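Search this site Go

Folding demos for the club: how to get clean takes

Griltar robotics club, project page. Wrote this fast before the June session so ask if somethings missing.

You need two grippers, one per hand, gloves on, and a pile of clothes. Bed or table, doesnt matter much. Flat mat on top if you have one, cloth slides better and the color stays even behind it.

1. Charge both grippers. Check the lenses, wipe with a dry cloth. Not your shirt.

2. Scan the QR sticker on each one before the first take. Left and right have to match the sheet or the whole batch goes to the wrong folder. Lost 61 takes that way last term.

3. Put the clothes you arent using at the far end. One item in the work area at a time.

4. Start messy. Drop the item, dont arrange it.
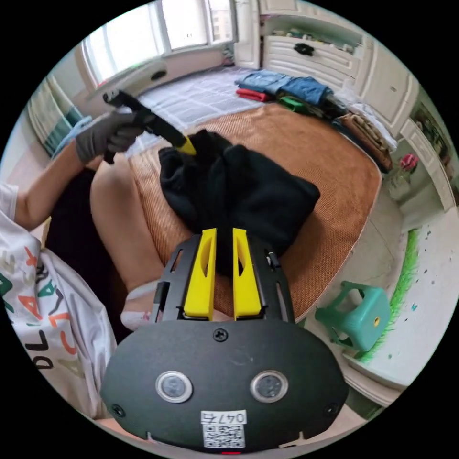

5. One hand holds, other hand moves. Pin first, then pull. If you pull with both at once the cloth just bunches up and you get a take Lurier cant use (Lurier = our training script, see the other page).

6. Slow. Slower than that. Dark fabric is the hardest, edges are tough to find, so give it an extra second before you close the fingers.

7. Close all the way on the cloth, lift a little, then drag. Keep the fingers pointing where your going.
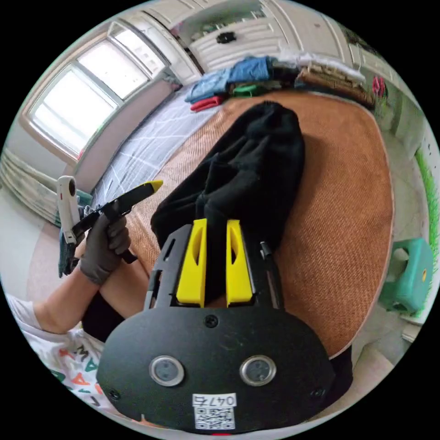

Black cloth in the yellow fingers, other glove off to the left.

8. Fold, let go, hands back, wait for 2 seconds. Then stop recording. Dont stop while your hands are still moving!!

9. Bad take? Finish it anyway and mark it B on the sheet. Deleting mid session messes up the numbering.

Switch people every half hour or so. Wrists get sore.

Uploads: Pernurley folder, one zip per person, initials first. We have 1,642 takes in there now, shirts are way ahead, need more socks and small stuff.

Sheet problems go to Vlasta Slanina, she has the only edit login for now.

Shares 2 | Comments 0

Last updated: June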